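Jodeck will rent you a table-clearing gripper by the month

Comments (11) Shares (6)

If your household has a table where things are put down "for now" and stay until spring, Jodeck would like a word. The company has opened sign-ups for Urkolis, a rental kit built around a two-fingered hand-held gripper. You do the tidying yourself, with the gripper, while its camera records how you did it. Later on, software trained on those recordings is supposed to do the tidying for you. For now, you are the software.

The kit goes out for a monthly fee in September and comes with a charger, a carrying case and a printed guide of 11 pages, one of which is blank. Renters are asked to record over 500 pickups before the first refund credit kicks in. Boxes, bottles and fruit all count. So does anything soft, which Jodeck pays extra for – soft things being where grippers traditionally go to be humbled.
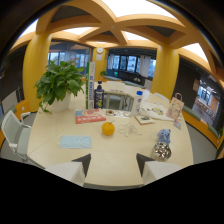

The gripper's view of a round table, with an orange, a plush toy and a tangle of earphone cable among the things still out.

Niloufar Sharifi, who runs the rental program, said the company wants tables as people leave them. "We had testers who cleaned up before they started recording," she said. "It was very polite and we couldn't use any of it."

Cables remain the sore point. The guide gives them a whole section, which recommends pinching near the plug, lifting slowly and, if that fails, moving on to something else. Most of us arrived at the same method without a guide.

Jodeck's main rival in this small field, Tustura, sells its gripper outright and leaves customers to sort out their own recordings. Sharifi would not say how the two compare on price. She did say the Urkolis fingertips can be swapped in a minute or so, and that replacements are free if you send the old ones back.

Sign-ups close when the first batch of kits is gone. A left-handed version is planned, with no date given.

Share this story (11)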